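The big white bowl

13 Apr 2021 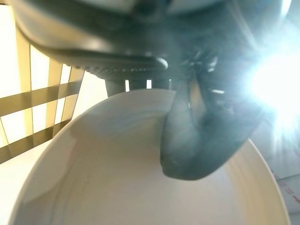 The white bowl, up close.

I went through the kitchen cupboards in February and got rid of most of the mixing bowls. The one I kept is the big white one. It came from a housewares shop in Trekmont that was closing down, and I paid 14 dollars for it.

It has a smooth, glossy inside, so dough scrapes off with a spatula and tomato sauce rinses out. I use it for salad, for bread, and for popcorn when people are over. It's too wide for the top rack of the dishwasher, so I wash it by hand.

The only trouble is where to keep it. It used to sit on top of the fridge, and I got tired of reaching. Now it lives on the bottom shelf next to the stove with the colander inside it. The Marinho casserole dish had to move to the hall closet, where I will probably forget about it until the holidays.

I still have 68 plastic containers to match with lids. That's next. If any of the spare bowls are of use to you, the box goes to the thrift store in Inenard at the end of the month.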